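Fui conversar com quem escreve o software dos braços na Stamov

A sala de testes da Stamov fica no fim de um corredor comprido, depois da copa, e foi lá que passei uma tarde inteira de fevereiro de 2024 com a engenheira que cuida do planejamento de movimento. Ela me ofereceu café, puxou uma cadeira e já foi abrindo o terminal. "Pode perguntar qualquer coisa, só não me pergunta de metal brilhante antes do segundo gole", avisou, rindo. Claro que foi a minha primeira pergunta!

"Metal polido é o pesadelo da percepção", contou. "A nuvem de pontos vem furada, e onde tem reflexo o sistema jura que não existe nada. Aí o planejador acha um caminho lindo, bem no meio de uma espátula." A câmera do punho ajuda bastante, segundo ela, mas traz outro problema: de tão perto, um cabo encobre o outro e a segmentação gruda tudo num objeto só.

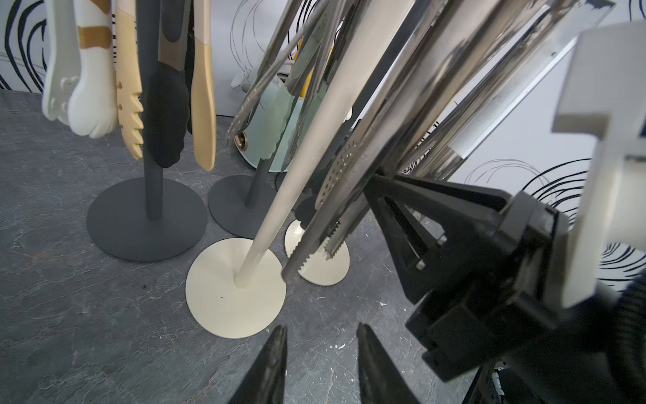

Utensílios de inox pendurados, vistos pela câmera do punho.

Eu quis saber como se resolve isso. "Com paciência e com o Ditby", respondeu. O Ditby é a ferramenta interna que junta as vistas das câmeras e guarda, para cada região, um grau de confiança. Se a confiança cai, o braço para e pede outro ângulo antes de chegar perto. A primeira versão pedia ângulo o tempo todo – "parecia turista", nas palavras dela – e a equipe gastou meses ajustando o limiar. Hoje o repositório tem 397 testes automáticos, e ela conhece de cor os que mais falham.

Depois falamos dos dois braços trabalhando juntos, que era o assunto que eu mais queria (confesso que fui lá por causa disso).

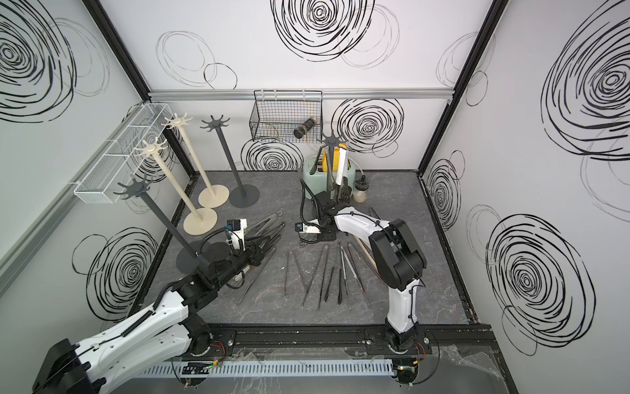
"No começo, cada braço tinha o seu planejador e os dois trocavam recados", lembrou. "Funcionava até os dois quererem o mesmo pedaço do espaço. Aí ficavam parados, muito educados, um esperando o outro." A saída foi tratar tudo como um sistema só, com um orçamento de 400 milissegundos para achar a trajetória. Se estourar, entra um plano mais simples, em que um braço recua e o outro termina. Ela acha feio. "Mas feio que termina eu aceito!"

Perguntei também das pinças e dos pegadores, que são compridos e finos. Ela suspirou. O erro de poucos milímetros na estimativa de posição, que numa caixa nem se nota, num objeto desses faz a garra fechar no ar. Por isso o controle dos últimos centímetros roda separado, mais devagar e olhando só para a câmera do punho.

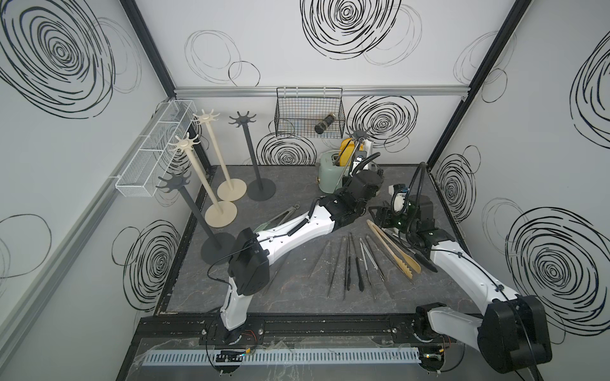 Atport – edição 110

E o que vem agora? A próxima etapa é o Carhuamaca, o simulador que a equipe quer pôr de pé até abril. A ideia é rodar 2.000 variações de cada tarefa durante a noite e chegar de manhã com a lista do que deu errado. Perguntei se ela confia em simulação de reflexo, e a resposta veio rápida: "Nem um pouco. Confio nela para achar bug de planejamento. Para reflexo, eu quero a câmera de verdade."

Antes de eu ir embora ela ainda me mostrou o visualizador de logs, que foi o que mais me encantou na visita – dá para voltar no tempo e ver o que cada câmera achava que estava vendo em cada decisão. Ela escreveu a primeira versão num feriado, em casa, e agora não deixa ninguém mexer nas cores.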